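# How to prepare a desktop rebuild cell, and how to share the work with the robot

This guide is for technicians who move from the manual bench to the robot cell. I worked 14 years at the manual bench before we started with the cell in January, so I write mostly about the things which were new for me.

## Before you start

You need:

- one tested case, side panel removed
- the parts fixture, filled
- the job sheet from Memeo (our order program)
- your wrist strap

## 1. Put the case on the table

Lay the case on its side, with the open side up. Push it against the stops by hand. Do not use a tool for this. If the case has a bent corner, send it back to the Wastitz shelf and take another one. In the beginning I tried to save such cases and I lost much time.

## 2. Prepare the inside

Open the CPU socket completely, so the lid stands up and does not fall back. Look at the pins with the lamp. This check stays with the person, and I think it should stay so. A bent pin is easy for us to notice and the cell program does not look for it.

Open the clips on the memory slots. Move loose cables away from the slots and from the drive cage. A cable that hangs over a slot is the most common reason for a stop.

## 3. Fill the fixture

Each part has its own place. The drive goes in its caddy first, then in the back of the fixture. The memory module stands upright. The CPU lies flat in the shallow recess, with the metal side up. Check the corner mark before you let it go.

## 4. Start and watch the first cycle

Choose the case model on the panel and press Start. For the first case of a batch, set the speed to slow and stay at the cell. When the first case is good, you can go to normal speed and prepare the next fixture.

If the arm stops at the memory slot, do not push the module with your finger. Press Hold, let the arm go up, then look at the slot.

## 5. Final check

Take the case out, close the panel and start the test from Memeo. Write your initials on the sheet. The robot has no initials, so the person at the cell signs for the complete work.

## What changes for your day

At the manual bench I pressed memory and drives with my thumbs the whole shift. Now I do more looking and preparing. My hands are better, but my eyes are more tired, and we asked for a change of position after the lunch break. Nomvula Ntuli agreed to this, and it is now in the shift plan.

Please tell her also when a step feels too fast. The speed is set at 98 percent on normal days, not 100, and it can be lower when somebody is learning.

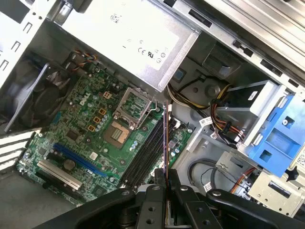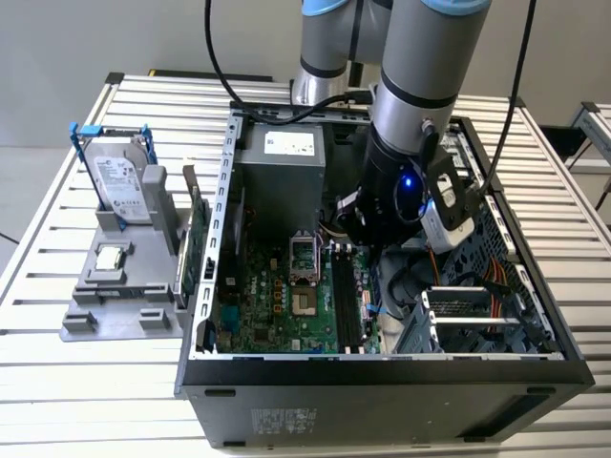
*Written by Aatos Heinonen, rebuild line, Pelkonen. Last changed 2019-08-05.*

If you find a mistake in the steps, write it in the blue folder at the cell or send me a message. The slow speed settings for each case model are on the second page of the job sheet.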